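Planning the Second Tabletop Cell: Equipment Choice and Budget

Filed under: Student Projects / Automation Lab

1. Background

The Hisa project studies how a single arm can move small loose parts on a flat surface by pushing. The first cell has been shared between two project groups, and bench time ran short in every week of the term. We were asked to plan a second cell and to keep total spending under $3128. The plan was handed in on 9th July.

2. What has to be bought

The arm itself is on loan from the department and does not count against the budget. The remaining cost falls under the work surface, the end tool, and the test parts. Quotes were requested from Rirow and Pretorius. Rirow sells table panels singly. Pretorius sells them only as a full set with legs, at a higher price and with a delivery time of 60 days.

We chose the Rirow panels. Perforated panels let the board be bolted down and moved later without drilling, and a damaged section can be replaced alone. For the working area we kept a plain wooden board. A machined plastic plate was priced at almost $1000 and dropped from the list.

The end tool is a straight rod with a flat tip, held in a clamp ring under the arm. A two-jaw gripper would have used most of the remaining money, and the pushing task does not need one. The test parts are plastic blocks in mixed shapes: cylinders, a cube, a triangular prism and star profiles. Mixed shapes matter here, as a cylinder and a star do not slide or turn the same way when pushed.

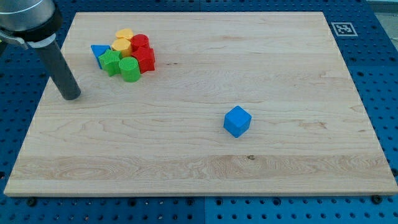

Should the spare parts be ordered together with the cell?
Order the rods and clamp rings together with it, and leave the blocks for later. Rods and rings come from one supplier with a fixed shipping fee, while blocks can be bought locally in small packs.

3. Remaining items

Printed markers for locating the board cost next to nothing and were left out of the table of costs. Software is covered by the Uvard license already held by the lab - no new seats are needed. The largest open item is the bench power supply, for which only one quote was received. A second quote should be obtained before the order is signed.

Related reports
Cable Routing for Small Arms
Cost Notes on the Uvard License
Hisa: First Cell, Final Report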